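Home Stories Poems Archive About
Search stories... Go
3 min read

The Letters on the Wall

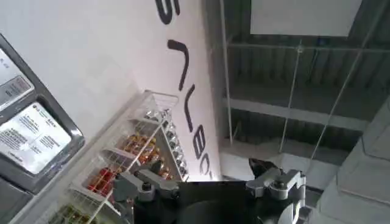

Black letters, white wall, the wire rack beside it.

She had thirty minutes before the van. Maybe less. Sixteen boxes taped and two still open, and the list from Bundgaard stuck to her sleeve where she'd slapped it so she wouldn't lose it.

Gray metal thing first. Labels on the side, columns of tiny print, a red circle of a logo. The list wanted the model number. Why did the list want the model number. She crouched, squinted, wrote down something that was probably it.

Next. Wire rack -- white, keep or toss? The list said "rack, see note." No note.

She'd rented the place from Clarkari in July, back when the sign painter still came around and owed everybody favors. He did the letters for a jar of pickles and a ride home. Big black ones on the white wall. She had wanted them small. He said small was for dentists.

Phone. Bundgaard again.

"Are the letters coming off?"

"They're paint."

"So they're coming off?"

"They're paint," she said, and hung up, and felt bad, and didnt call back.

The deposit was 1,671. She knew it the way you know a birthday. Paint over the wall, get it back. Leave the wall, don't. There was a can of white in the hall, lid already loose, brush lying across teh top.

She picked up the brush. Put it down. Taped one of the open boxes instead -- badly, a big wrinkle down the middle.

A horn outside. Early, of course.

She grabbed the list, wrote "wall -- as is" next to the last line, and went down to hold the door.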